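We got to the Lukáč paper mill a little before 9 in the morning, and the parking lot in Bustberg was already half full of people in sensible shoes. Good sign! I've wanted to see this place since I bought my first ream of their drawing paper, and the open day in May is the only time they let the public onto the floor while the machines are running.

The tour starts in the pulp hall, and you smell it before you see it, a warm, sweetish, wet-cardboard smell that stayed in my jacket until the next day. Bales of old boxes go up a conveyor and drop into what is basically a giant blender. You can lean over the rail and watch it turn (hold on to your glasses). Our guide fished out a ladleful and passed it along so we could all poke it. It feels like cold oatmeal.

Then comes the paper machine itself, the one they call the Zanton. I was not ready for how long it is. The wet end is all spray and noise, with a milky sheet sliding along on a mesh, and by the time you've walked down to the other end the same sheet is dry enough to write on and winding onto a roll taller than me. The board on the wall said 3,345 feet of paper had come off since the shift started, and it kept climbing while we stood there. A man in our group asked what happens when the sheet tears. They feed it back in at the start and try again, and everyone on the floor gets very busy for a while.

Upstairs is the sample room, which I could have stayed in all day. They have 2,474 swatches in flat wooden drawers, going back to when the mill made wrapping for the sugar trade, and you're allowed to touch them! The old sugar papers are a deep inky blue, soft and a little fuzzy. I also loved the butcher papers and a speckled gray one made from flour sacks.

Lunch was in the yard, where the Brerunano bakery had a stand. Get the poppy seed roll. Tickets for the open day are 7 dollars and include one hot drink, and they only sell 400 of them, so book early. Wear closed shoes or they'll turn you away at the pulp hall door.

After lunch you can wander through the side building on your own.
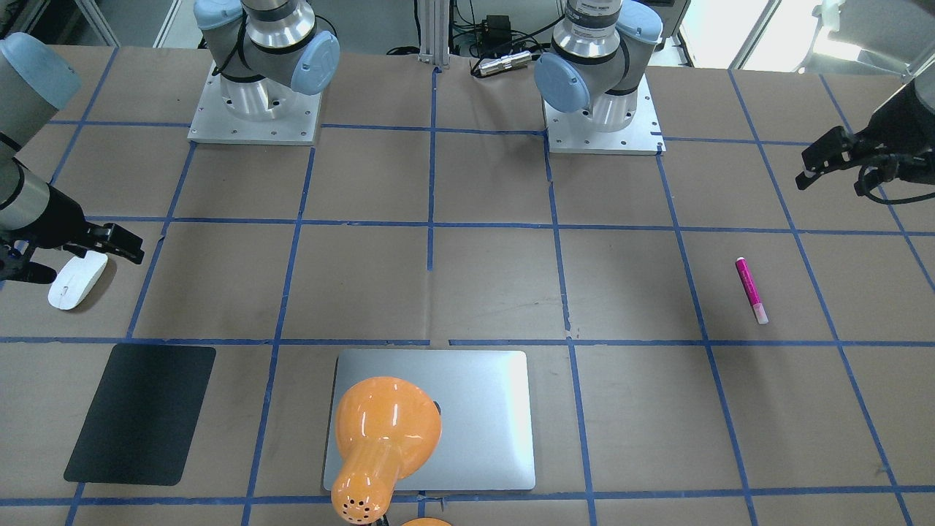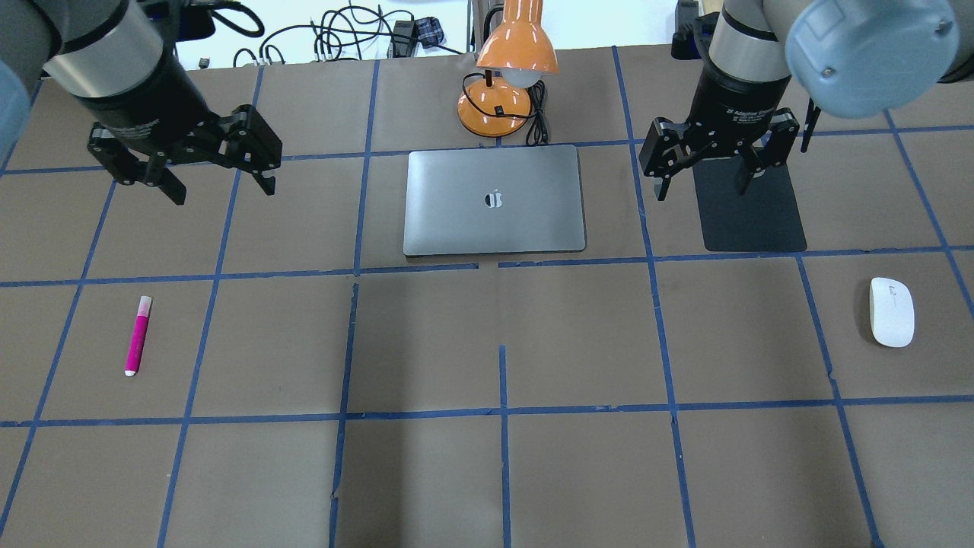
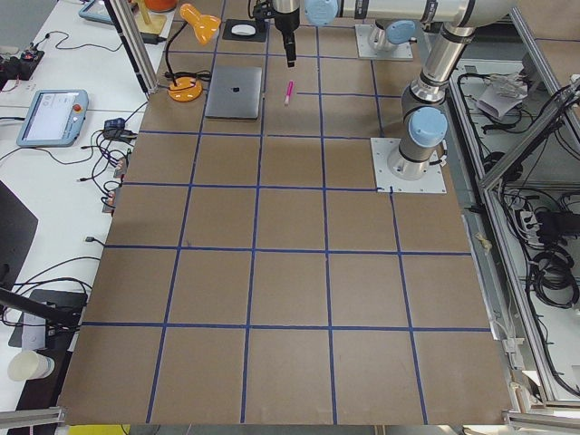
Brown kraft is still the mill's bread and butter, and I came home with a whole new respect for it. The guide had us tear a strip in both directions, and the difference is amazing: one way it rips clean and straight, the other way it wanders off and fights you. That's the grain, from the fibers lining up as the sheet runs down the machine. I've been cutting mine without a thought for years. For anyone who wants to try kraft as a table cover, squares marked out in blue tape, like on the tabletop in the side building, would be a lovely way to lay out a craft table for kids, with one square for each project. I bought two rolls at the shop by the gate and I'm already planning book covers, drawer liners and a very long mural for the hallway. The shop takes cards, and it stays open until 4.

Contact | Copyright, all rights reserved | Back to top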